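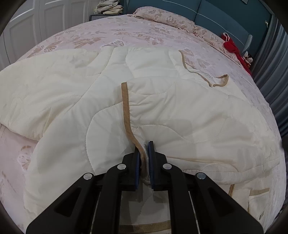 第54期

这期说睡觉。准确点说，说我这种花了不少钱、下载了不少东西、读了不少文章，最后凌晨还在刷手机看别人怎么睡觉的人。

搬到Tasside以后我睡得很差。房东说这里安静，安静是真安静，安静到隔壁楼冰箱启动我都能听见，而且能听出来它最近状态不太好。

在老家的时候楼下是夜宵摊，炒河粉的锅铲声一直响到后半夜，我睡得跟石头一样。现在没有锅铲了，我反倒去网上搜“炒菜 白噪音 长时间”。真有。评论区全是失眠的广东人和一个问河粉配方的。

先从软件说起。我装的是Hikar，朋友圈里人人都在晒它的睡眠分数，我以为是什么养生产品，装完发现更像期末考试。

每天早上睁眼第一件事：查分。有天我自我感觉极好，神清气爽，窗帘一拉觉得自己能去跑个步。打开一看，不及格。整个人当场就困了，一困困到下午。

反过来也有。某天夜里翻来覆去，起来喝水，又起来关窗，又起来看窗关了没有，早上它给我打了高分，评语是“你昨晚表现得很稳定”。我确实很稳定，稳定地醒着。

它还有个功能叫“睡前提醒”。睡前一小时弹出来，请你放下手机。我点开提醒，顺手看了两条别的通知，再抬头，已经是它建议我进入深睡的时间了。

有读者留言说用手表测更准。谢谢，我试过借来的手表。戴着它睡觉的感觉是有人一整晚捏着你的手腕，时不时亮一下绿光，看你还在不在。

接着说床垫。今年换了Hultwood的，下单之前我读完了所有评价，读到后来对陌生人的腰椎比对自己的还熟悉。

评价分两派。一派说太硬，一派说太软，说的是同一款。还有一条打满分的，正文写“还没拆”。这条点赞最高，我也点了。

客服问我习惯侧睡还是仰睡。我说入睡的时候侧着，醒来的时候什么姿势都有可能。对面沉默了一会儿，发来一张通用说明。

说明书建议给身体一段适应期，最好能坚持到10月再评价。我一想，10月天凉了，天一凉谁都睡得好，这个日子定得真有水平。

不过说句公道话，床垫没毛病。躺上去挺舒服的，我在上面清醒得很舒服。

然后是被子问题，这个我有话要讲。

夏末秋初这段最难伺候。空调被太薄，厚的太热，于是两床都堆在床上，半夜看情况调度。盖一条腿，露一条腿，过会儿换一条。谁发明的我不知道，但全人类好像都会，没人教过。

我妈的方案是肚子必须盖住。多热都行，别的地方随便，肚子盖住就不会出大事。她这套理论没有文献支持，但我每次夜里踢被子，手会自动把被角拉回来盖在肚脐上，几十岁的人了。

她还坚持早上起来不能马上叠被子，要掀开来晾一晾，散散潮气。我小时候因为不叠被子被她骂过好多年。问她这个政策是什么时候变的，她说是她看了一个视频。

行，那我现在不叠被子属于科学作息。

说到读者来信。上期我随口问了一句大家睡不着都干什么，收到的答案够开一个很奇怪的兴趣班。

有位在床上背元素周期表，背到后面就忘了，忘了就起来查，查完更精神。他说副作用是女儿的化学现在由他辅导。

有位听历史播客，专挑讲税制改革的听。她说讲打仗的不行，会想知道谁赢了；讲税的就很好，谁赢了都要交。

有位在脑子里装修房子。从玄关开始，铺地砖，选柜子，每晚都从头装。装了好几年，至今没装到卧室。

还有位的办法是躺着回忆高中同学的名字，按座位一排排过。昨天她想到第三排靠窗那个，死活想不起来，凌晨在同学群里问了一句。好几个人秒回。原来全班都没睡。

数羊的一个都没有。我严重怀疑数羊在中文里根本不起作用，sheep和sleep好歹还沾点音，我们数羊数到后面只会想吃涮羊肉。有人说那改数水饺，水饺，睡觉。试了，饿得更快。

中间插播一段咖啡。

大家劝我的第一句话永远是“你少喝点咖啡”。我常去的那家Paiva，在Tasside车站出来右手边，下午2点以后我就只点低因。点低因的时候店员会多看你一眼，眼神里有一种对病人的体贴。

连着喝了7天低因，睡眠没有变化，脾气有变化。第8天恢复正常，同事都说我气色好了。

（低因比普通的还贵。把东西拿走要另外收费，这个逻辑我到现在也没想通，但无糖月饼也是这么定价的，所以我闭嘴。）

热牛奶也试了。对我来说热牛奶唯一的效果是半夜要去一趟洗手间。

泡脚有用。必须承认泡脚有用。麻烦在于泡的时候困得要死，头一点一点的，等把水倒了，盆刷了，地上的水擦了，拖鞋找齐了，又精神了。所以我需要的其实是一个人替我倒水，这话跟我妈说了，她说她也需要。

再说说那些教人早睡的文章。格式都一样：开头先吓你，中间推荐一套晚间流程，结尾卖你香薰。

我认真抄过一份流程，总共13步。拉伸，写感恩日记，调暗灯光，热水澡，护肤，喷枕头喷雾，冥想，再写明天的待办。全套做完，天都快亮了，而且待办里多出一条“买枕头喷雾”。

感恩日记我写了一阵子。第一天感谢家人健康，第二天感谢天气好，到后面实在没什么可写，感谢了楼上今天没有拖椅子。写完这句，楼上开始拖椅子。

冥想也一样。音频里那位老师让我想象自己是一片叶子，顺着溪水漂。我漂着漂着就在想这条溪通到哪儿，有没有坝，Tasside的水费单是不是该交了。爬起来一查，果然逾期。

这么说来冥想还是有用的。

也有人很严肃地问我，是不是压力大。没有特别大，就是正常成年人那种，白天不显，一关灯就排着队来。来的事情还都不大：群里那句话语气是不是重了，冰箱里那块豆腐还能不能吃，多年前在电梯里把“再见”说成“你好”。

最后一件我每个月至少复习一次。对方肯定早忘了。也可能没忘，也在别的城市躺着复习。

上周我干脆把Hikar卸了。卸载的时候它弹窗问原因，选项里有“不再需要”“占用空间”“其他”。我在“其他”里写了一大段，写到手机没电。

那天晚上几点睡着的不知道。早上起来没有分数，坐在床边愣了半天，不知道该以什么心情去刷牙。

第二天也没装回来。第三天装回来了，因为想看看它想不想我。它让我重新注册，还问我年龄。

评论区统一回复一下：

褪黑素的事别问我，问医生。真长期睡不好也去问医生，我这儿只提供陪聊。

炒河粉白噪音的链接不发了，那个账号后来改拍炒面，声音不对，太脆。

问床垫能不能退的那位：能退，但要求原包装。你见过那个包装，它是抽了真空卷成一根送来的，你自己想想怎么卷回去。

下期说搬家纸箱，有囤纸箱恶习的可以先在这条底下报到。睡不着的也可以，反正我在。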